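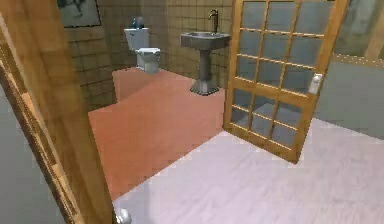

Asunto: Re: [lista-vecinos] ¿Alguien ha probado el riego por goteo con depósito?

Sibusiso Naidoo escribió el miércoles:
> Buenas a todos. Tengo tomates y pimientos en la terraza de atrás y en
> septiembre nos vamos dos semanas. El año pasado puse botellas boca abajo
> y se me secó la mitad. He visto kits de goteo por gravedad, sin grifo,
> solo con un bidón en alto. ¿Funcionan de verdad o es tirar el dinero?
> ¿Y cuánta altura hace falta? El enlace de Tretex que pusieron aquí
> hace tiempo me da error 404.
> Gracias, S.

¡Hola, Sibusiso y compañía!

Yo llevo tres veranos con uno de esos y no lo cambio por nada, aunque el primer año fue un desastre (ahora te cuento). El enlace de Tretex está muerto desde que rehicieron la tienda, pero el kit lo siguen teniendo en el local de la calle Gumede, al fondo, donde las mangueras. Pregunta por el de gravedad, que el otro es para grifo y con un bidón casi no suelta agua.

Lo de la altura: yo lo tengo encima de una mesa vieja de jardín, más o menos a la altura de la cadera, y va bien. Con el bidón en el suelo no sale nada, eso seguro. Mi cuñada lo puso sobre dos ladrillos y le regaba las tres primeras macetas y las demás ni olerlo.

Mi desastre del primer año fue por los goteros. Compré de los que traen un laberinto por dentro, pensados para presión, y con el bidón goteaban cuando les daba la gana. Ahora uso los regulables de rosca, los más baratos que hay, y los abro a ojo. Hay que dejarlo montado unos días antes de irse e ir corrigiendo, porque la primera mañana siempre hay un tiesto encharcado y otro como una piedra. Yo riego solo los tomates con dos goteros por maceta y a los pimientos les pongo uno.

Otra cosa, el filtro. Si el bidón está al sol crecen algas y te atascan todo. El mío lo tapé con una lona oscura y santas pascuas - también vale pintarlo, pero me dio pereza. Y haz un agujerito en la tapa para que entre aire, que si no se hace el vacío y deja de salir.

En cuanto al agua, depende mucho de cuántas plantas tengas. Yo el verano pasado gasté hasta 3 litros al día por tomatera en la semana mala, la del viento seco, y en septiembre bastante menos. Haz la cuenta con lo tuyo antes de comprar el bidón, porque dos semanas son muchas semanas para un bidón pequeño. Los vecinos de Plirkport que tienen el huerto grande pusieron un depósito de 1000 litros, pero en una terraza ni se te ocurra, ¡que eso pesa una tonelada! Yo enlazo dos bidones con un trozo de tubo por abajo y se vacían a la vez.

Ah, y acolchado. Paja, hojas secas, lo que pilles, un buen palmo encima de la tierra. Se nota muchísimo, creo que más que el propio riego. La paja la compro en Zanora, donde los piensos, que te venden media bala si se lo pides con cariño.

Si quieres pasarte una tarde a ver cómo lo tengo montado, después de las siete suelo estar. Me sobran unos metros de tubo fino y un puñado de tes, así que no compres hasta que los veas.

¿Alguien ha probado los conos de barro esos que se clavan? Tengo curiosidad por si sirven para las jardineras de hierbas, que el goteo ahí no me acaba de convencer y la albahaca se me muere todos los agostos.

Un abrazo,
Marisa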